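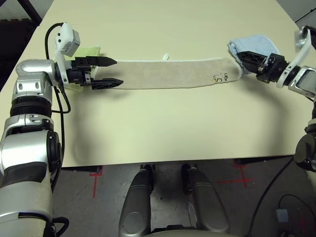 I'd been told to bring my worst towel to Elfriede Schnyder, so on Thursday morning I turned up at her flat in Esden with a thing that had been on two camping holidays and smelt like both of them. She took it off me at the door and put it straight in the machine. "Tea first," she said, "then we'll see what's left of it."

Elfriede ran the linen room at a guest house in Brolport for most of her working life, and on a busy changeover she'd get through 300 towels with one other woman, Antigoni Ververidis, who still comes round to argue about fabric softener. (Antigoni is for it. Elfriede is very much against.)

I wanted to know about the long narrow ones, the sort you take to the gym, because mine always end up as a sort of sausage at the back of the cupboard. "You're folding it the wrong way first," she told me. "Everybody goes lengthways. Lay it out flat, long side facing you, pull the ends so the edge runs straight, then bring one end over to the other. Then again. Done!"

And the washing? She does hers at 40, or 60 if they've been somewhere nasty, and gives each one a good hard shake before it goes on the line. "It lifts the loops. A towel that's dried in a lump stays in a lump."

We did a pile together on her table — she was on her fourth while I was still lining up the corners of my first. I asked if she ever just shoved them in a drawer. She looked at me for quite a long time and poured more tea.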